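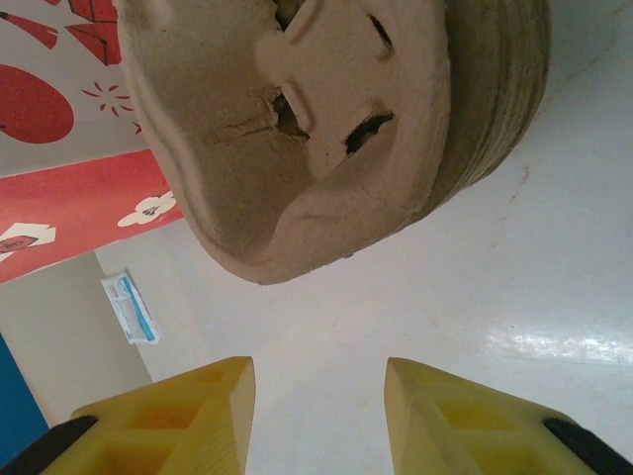 Pulpa moldeada, color tostado. En el lateral se ven los cantos de varias capas encajadas; en la cara, una grieta.

1/ Hilo sobre la pulpa moldeada como material de embalaje: cómo se fabrica, por qué se comporta como se comporta y qué conviene pedirle al proveedor antes de firmar un pedido.

2/ Materia prima. Casi siempre papel recuperado: periódico, cartón ondulado o mezcla. El periódico da fibra corta, buen detalle y poca resistencia. El kraft da fibra larga, más rigidez y una superficie más basta. La proporción entre ambos decide la mayor parte de lo que viene después.

3/ El papel se desfibra en agua dentro de un púlper y se diluye hasta una consistencia muy baja. En esa suspensión se sumerge un molde perforado y forrado con malla metálica. El vacío tira del agua a través de la malla y la fibra se queda en la superficie.

4/ De ahí las dos caras del producto. La que toca la malla reproduce el molde y sale relativamente definida. La otra queda libre y rugosa. Si la pieza tiene que alojar algo con tolerancia ajustada, la cara de malla debe mirar al producto. Parece obvio y se especifica mal con frecuencia.

5/ Secado. Hay dos rutas: túnel de aire caliente, o prensado en molde caliente. La primera es barata y deforma. La segunda da paredes finas y lisas, a cambio de más utillaje y más energía por pieza.

6/ La contracción en túnel no es uniforme. Las zonas gruesas secan más tarde y tiran de las finas. Por eso los bordes largos se alabean y los diseñadores meten nervios y pestañas donde el cliente no los ha pedido. No los quiten del plano sin preguntar.

7/ Ángulo de desmoldeo. En la línea de Miltance que usamos como referencia trabajamos con 8 grados en las paredes interiores. Con menos, la pieza húmeda se agarra a la malla y aparecen desgarros en las esquinas. El prensado en caliente admite menos, pero hay que hablarlo con el fabricante del molde.

8/ Espesor. Nuestra especificación para bandeja estándar es de 2 mm nominales. Ojo: nominal. El espesor real depende del tiempo de inmersión, del vacío y de lo limpia que esté la malla. Una malla medio obstruida da zonas débiles que a simple vista no siempre se detectan.

9/ Apilado. Las piezas troncocónicas encajan unas en otras y ahorran muchísimo volumen de transporte. El problema es el desapilado: si no hay topes de separación, las bandejas se acuñan y salen de dos en dos. Los topes se diseñan al principio. Añadirlos después obliga a rehacer el molde.

10/ Ensayo de compresión. Grotonitz, que nos hace el laboratorio, acondiciona las muestras antes de medir. Sin acondicionar, el número no sirve. En la última serie la bandeja de referencia dio 780 N de carga máxima, con rotura por pandeo de la pared y no por la base.

11/ Humedad. Es el punto débil. La fibra absorbe agua del ambiente y la rigidez cae bastante antes de que la pieza parezca mojada. El encolado interno retrasa la entrada de agua líquida – no la de vapor. Para cámara frigorífica hay que ensayar en cámara frigorífica.

12/ Coste. El molde pesa mucho en tiradas cortas. En el proyecto Plollard la pulpa no salía a cuenta frente al cartón troquelado hasta superar más de 2000 piezas, y era una geometría sencilla. Pidan siempre el utillaje desglosado del precio unitario.

13/ Fin de vida. Sin recubrimiento, va al contenedor de papel. Con barrera plástica o aditivos fluorados, la respuesta cambia. Exijan la declaración de aditivos por escrito. En Vestergaard la piden ya desde la fase de muestras y me parece lo razonable.

14/ Pendiente para otro hilo: vibración en transporte y desprendimiento de fibra sobre superficies pulidas. Tengo los datos de diciembre a medio ordenar.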